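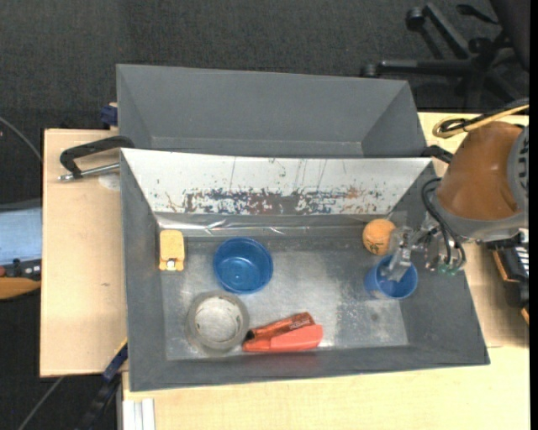
Buy the bins first and the habits will follow, a reader wrote to me in October, after I had complained in this space about the price of matching containers. The letter was polite. It said I had the whole thing backward, that people don't get organized and then go shopping for something to put it all in, they go shopping and the shopping gets them started, the same way a new pair of running shoes gets you out of the door.

I have thought about the running shoes a good deal since then. I own a pair. They are in a bin.

My quarrel with the storage business has very little to do with the goods. A plastic tub is a fine thing. It keeps mice out of the birdseed and damp out of the winter coats. What I doubt is the story sold along with it, which says that the mess in your house is caused by a shortage of containers. I have been hearing this story all my adult life and I have never once seen it hold up in a real house, including several I have lived in.

Take my own garage. When we moved in, we hired a firm called Punley to come and give us what they call a whole-garage plan. A pleasant woman walked around with a tablet for half an hour and asked us what we wanted the space to feel like. I said I wanted it to feel like the car was in it. The quote came to $1,175, and that was for shelving, labels, a pegboard and 20 lidded bins in two sizes. It didn't include throwing out a single object. I asked about that. She said that Punley could refer us to a hauling partner, and that most clients preferred to do that part on their own, when they were ready.

We weren't ready. We bought the bins.

For a while it looked wonderful, I will give them that. Everything that used to be in a heap was now in a box with a lid, and the boxes had labels, and the labels were printed. The car still didn't fit. The heap had gone up the wall, where it took up exactly as much room as before plus the room taken up by the plastic. And because I could no longer see any of it, I began to buy things I already had. We now own six tape measures. I know this because my wife laid them out in a row on the kitchen table one evening and waited for me to come in.

People who sell organizing like to say that a thing should have a home. I used to nod at that. Now I think it depends a lot on the thing. A screwdriver should have a home, sure. The cable for a printer we gave away doesn't need a home, it needs to leave. But a bin makes no such distinction. If there is a bin marked CABLES then a cable goes in it, and the matter feels settled. The label does the deciding, and it was written by somebody who had a label maker for the weekend and was in a very good mood.

I went looking for the other side of the argument, because I don't like to have only my own garage as evidence. The Plustico catalog has four pages at the front about what it calls the calm home. I read them twice. There are claims in there about stress and sleep and getting children to put away their toys, and at the bottom of each page there is a tub for sale. I could find no source for any of the claims. Maybe they are true. I would guess that a person who sleeps well and whose children put away their toys does tend to own some nice tubs. I would also guess that this person has a second closet and a free afternoon.

Favier goes at it from the expensive end. Their line is felt and canvas, in colors named after weather, and the pitch is that you will stop hiding your storage and start showing it. So the basket sits out in the living room and you admire it. I have been in a living room like this. There were baskets under the bench and baskets beside the bench, and when I sat down on the bench I was told, kindly, that it opened.

Then there is Matheson, which rents the stuff. You pay by the month, they drop off empty crates and pick up full ones, and they keep them somewhere out past the airport until you ask for them back. I find this the most honest of the lot, in a way, since it admits you aren't going to look at any of it. But the bill arrives every month for as long as you can't make up your mind, and Matheson is under no pressure to help you make it up. A neighbor of ours has had crates with them since before her youngest was born. She told me she is afraid to ask for them back now. She doesn't remember what is in there and she would have to deal with it.

That seems to me to be what the money is really for. We are paying to put off a decision, over and over, at a price low enough each time that we don't feel it. A tub costs less than lunch. Deciding what to do about your late father's fishing gear costs a whole bad afternoon and possibly a phone call to your brother. Of course people buy the tub. I bought the tub! I only wish the tub weren't sold to me as a form of progress.

Back to the reader with the shoes. There is something in the letter I can't wave away, and that is the point about getting started. I know people for whom a trip to the store did set things in motion. They came home with an armful of plastic, felt a bit silly about the receipt, and cleared out a hall closet to justify it. The closet stayed cleared. I have no reason to doubt them. But when I press these same people on the details, it comes out that they gave away half of what was in the closet before anything went into a box. They did the hard part on the same day as the easy part and gave the credit to the easy part. Had they skipped the store and spent the gas money on pizza, I suspect the closet would look much the same.

And for each of them I can think of somebody like me, or my neighbor, or a couple down the street whose spare room is now nothing but bins, stacked to the light switch, with a path to the window. Nobody in that house would call it a mess. It is very neat. They have a guest who sleeps on the couch.

I am told the newer thing is clear bins, so that you can see what you have. I take this as a confession. For years we were told the solution to seeing our stuff was not to see it, and now for a few dollars more we may see it again. A shelf does this too. So does a table, or a nail.

What I would like, and don't expect to get, is a store that asks you one question at the register: what are you going to put in it? If you can answer in a word or two, birdseed, say, or Christmas lights, they ring it up. If you start to tell them about your garage, they send you home.

We got rid of eight of our bins this fall, along with what was in them. It took most of a month of evenings and one argument, about a fondue set. I put the empties out by the curb with a sign, and they were gone before supper, the lids too. The car still doesn't fit, though I can now get the door of the freezer all the way open. The fondue set is on top of it for the time being.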